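Mini oven has no room to live in, ends up with everything piled on it
Posted in Kitchen and Small Spaces

hustent_flat
I moved into a one-room flat in June and there is no built-in cooker, only a hob. I bought a small toaster oven and it lives on my one table, which is also where I eat, work and drop everything when I come in. The oven has a flat top, so things get put on it. Post, gloves, whatever I was carrying. I take them off before I switch it on, but I am worried that one day I will forget. The table is 106 cm long and 70 cm deep. Should the oven go somewhere else, or is there a sensible way to keep it there? Also, can I keep anything on top of it when it is off?

segers70
Check the booklet for the gap it needs. Mine says 8 cm at the back and sides and more than that above. Nothing on top, ever. Get a shelf.

Harkau Road
I had the same set-up for two years, so I will go through what worked for me.

Treat the top as out of bounds even when the oven is cold. The metal gets very hot in use and stays hot for a good while after. Paper is the obvious danger, but rubber and plastic will soften and mark the top as well, and the smell takes ages to go.

Next, look at the door. Most of these small ovens have a door that folds down, so you need clear table in front of it as well as air behind. People measure the body of the oven and forget this. Open the door fully, put a strip of tape where it ends, and keep that area free.
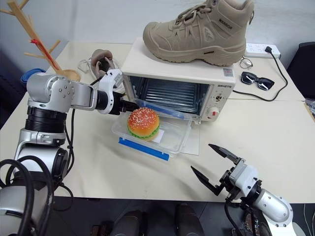

Food boxes are the other thing to watch. A clear box with a clip lid is fine for carrying a burger or a sandwich over to the oven, but take the food out and move the box well away, lid included. A lid leaning on the door will warp if the oven is on. The same goes for any paper under or around the food. Shoes should be on the floor by the door, and earphones want a hook or a drawer so the wire doesn't get dragged about with the plates.

If you can manage it, buy a separate trolley. I got a Feser one second-hand and it took the oven off the table altogether. Check the weight limit first, and don't run the oven from an extension lead.

hustent_flat
Thanks both. I measured with the door down and it takes up far more of the table than I thought. I will look for a trolley on Thursday and put a basket by the front door for the rest.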